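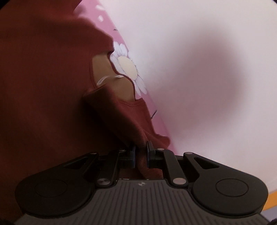

Dropping ambiguous-edge clips from our garment set made the policy worse, and I'd like a second opinion before I put it in the write-up. We had 2,709 hand-held gripper demos of pinch-and-lift on clothing. I wrote a filter that scores how clearly the cloth boundary separates from whatever is next to it at the moment the jaws close, and threw out everything under the threshold. That left 1,870. The kind of clip that gets thrown out has dark red fabric pinched in the jaws with a daisy print right up against the edge of it, so the segmenter puts half the boundary on the petals. I expected fewer bad labels and a cleaner policy. On plain surfaces there was a very small gain. On the printed ones, grasp success dropped from 71 percent to 58 percent. Same training code (Ambridge, default config), same number of gradient steps, same test garments. Has anybody else seen this with a label-quality filter?

Posted by selvedge_k
October 14, 2022

Reply from torquey:

Sounds like you removed the hard cases and then tested on the hard cases. I don't see what the mystery is.

Reply from selvedge_k:

That was my first thought too, but the filter was meant to catch bad labels, and the labels on those clips are bad. I went through a bunch of them by hand. The predicted grasp line is off the cloth entirely in a lot of them. I would have expected training on wrong targets to be worse than not training on them.

Reply from bin_picker:

Depends on what the targets are. Does your policy train on the segmenter output, or does it train on the gripper trajectory and only use the segmenter for an auxiliary loss? If it's the second, then the trajectory in those clips is still fine. The person holding the gripper could see where the cloth was.

Reply from selvedge_k:

The second. Action targets come from the tracked gripper pose and jaw width. The boundary is an auxiliary head with weight 0.1.

Reply from bin_picker:

Then you threw away good actions over a bad auxiliary label. Keep the clip, mask the auxiliary loss on it, and run it again. I would bet the whole gap closes.

Reply from torquey:

Agree with the above. Filtering at clip level when the problem is in one label is a blunt tool.

Reply from gauze_theory:

I'm going to disagree a little. We tried the masking version at Millthorpe last year on a towel set and got back less than half of what we lost. Our reading was that the filter score was also tied to lens position. With a wide lens on the gripper, anything away from the middle is bent and gets dark in the corners, and the segmenter scores lower out there no matter what the background is. So the filter was quietly removing off-center approaches as well. Masking brought those clips back, but the auxiliary head still never saw them, so the features out there stayed poor.

Before you decide this is about printed fabric, plot the filter score against where the cloth edge sits in the image.

Reply from selvedge_k:

I hadn't looked at that. Running both tonight.

Reply from hemline_rob:

Question about the test. Were the printed surfaces in the test set the same ones that were in training? If the daisy print is in both, the unfiltered policy may have just learned that particular print. The filtered one never got the chance. That would be a real effect, but it would mean something different from "hard examples help."

Reply from selvedge_k:

Mixed. There are printed surfaces in both, and some overlap. I can split the test results into seen and unseen prints. The unseen group is small, though.

Reply from hemline_rob:

Small is fine as long as you report it as small.

Reply from torquey:

I still think people are overcomplicating this. More data beat less data. 2,709 against 1,870 is a big cut at this size. You need a control where you drop the same number at random.

Reply from bin_picker:

That one is a good point, and it's cheap. Random drop, same count, at least 2 seeds.

Reply from gauze_theory:

More seeds than that if you can afford it. Seed variance on pinch grasps is ugly. A thumb-width difference in where the jaws land decides whether you pick up one layer or everything under it.

Reply from selvedge_k:

Results so far. Success rates are on the printed surfaces only, because the plain ones barely move.

All clips: 71
Filtered, clip level: 58
Random drop, same count: 67
All clips, auxiliary loss masked on low scores: 68

So size explains some of it but not most. Masking gets most of it back but comes out a bit below just leaving the bad labels in. I did not expect that last part at all.

The score does track position. Edges near the corners score lower, as gauze_theory said. I made a second filter with the score corrected for distance from the center. That one keeps 2,475 clips, and the policy trained on those gets 70.

Reply from torquey:

70 against 71 is the same number.

Reply from selvedge_k:

Yes, I'm treating it as the same. The useful part is that most of what the first filter removed didn't need to be removed.

Reply from bin_picker:

I'll take the partial loss on my bet. 68 is not the whole gap, but the random drop line says size alone costs you 4, so it's not nothing either.

My guess on why masked is lower than unmasked is that a wrong boundary on the petals still tells the network there is a boundary near there. The print has a strong edge, the cloth has a weaker one, and the label lands between them. It's noisy but not useless.

Reply from gauze_theory:

Or it's seed noise. 68 and 71 could easily swap places. How many seeds?

Reply from selvedge_k:

Two each. I know.

Reply from gauze_theory:

Then I wouldn't write a sentence about masked being worse. I'd write that clip-level filtering on an uncorrected score is worse, because 13 points is outside anything I've seen from seeds.

Reply from warpweft:

Coming from the data side. We label for Plelomgate and our rule is that no clip gets dropped for appearance. It can be dropped for lost tracking, for the jaws closing on nothing, or for a bad time sync between camera and jaw width. Everything else stays in with a flag. We made that rule after a cleanup pass removed nearly every clip where the cloth and the table were close in color, and it took weeks to work out why the policy stopped handling dark on dark.

The flag costs almost nothing. Getting the clips back after somebody has deleted them is another matter.

Reply from hemline_rob:

Does the jaw width tell you anything here? On a knit you should see the jaws stop short of fully closed when there is cloth between them. That gives you a check on the grasp that doesn't go through the segmenter at all.

Reply from selvedge_k:

It works on thicker stuff. On thin shirts, the stop width is inside the measurement error. For the sweatshirt-type clips it agrees with my own reading nearly every time, so I could use it as the filter for those and leave the image out of it.

Reply from warpweft:

We do it that way with a per-fabric threshold. It's annoying to tune. Don't share one threshold across fabrics, it will drop all your thin ones and you'll be back here.

Reply from hemline_rob:

Did you get to the seen and unseen split?

Reply from selvedge_k:

Seen prints: 74 unfiltered, 59 filtered. Unseen prints: 65 unfiltered, 56 filtered. The drop is smaller on unseen, so part of it probably is memorizing prints like you said. It doesn't go away, though.

Reply from hemline_rob:

That's more than I expected to survive. I'd put both rows in the table.

Reply from torquey:

Fine, I'll give you that it isn't only size. I still wouldn't call it a result until it's been run on a different arm. Everything here is one robot and one set of test garments.

Reply from selvedge_k:

The Masilela cell has the same gripper and a different arm, and I have time on it in November. Plan is to run all clips, the clip-level filter, the random drop and the corrected filter, with five seeds each, and leave masking for later. Filter scores are saved per clip, so if anyone wants to try a different cutoff on their own set I can post the scoring script. It needs the Ambridge loader and not much else.

Reply from gauze_theory:

Please do post it. I'd like to rerun our towels with the position correction.

Reply from warpweft:

Same. And log which clips get removed by each version, with the surface type next to it.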